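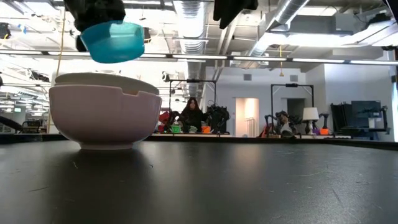

3.2 Nesting and storage of bowls

Bowls are among the few household items that people store inside one another as a matter of course, and the order in which they are nested affects how easily they can be put away and taken out again. In the Clokstead survey, 300 households were asked how they kept their everyday bowls. Most reported a single stack, with the largest bowl at the bottom and lighter plastic bowls placed last.

Figure 4 shows a plastic bowl held above a ceramic bowl that already has a second, white bowl nested inside it. Mixed stacks of this kind were common in the survey. Respondents seldom separated ceramic from plastic unless shelf space allowed two stacks.

Difficulties arose mainly with rims. Where the inner rim stood only a little above the outer one, 23 respondents said they had trouble lifting the inner bowl with one hand — a problem also noted by Fu in the earlier Mostholm study. Stacks of more than five bowls were rare and were usually kept on a low shelf. Depth of shelf is treated in Section 3.3.

Figure 4. Teal plastic bowl above nested bowls on a black tabletop.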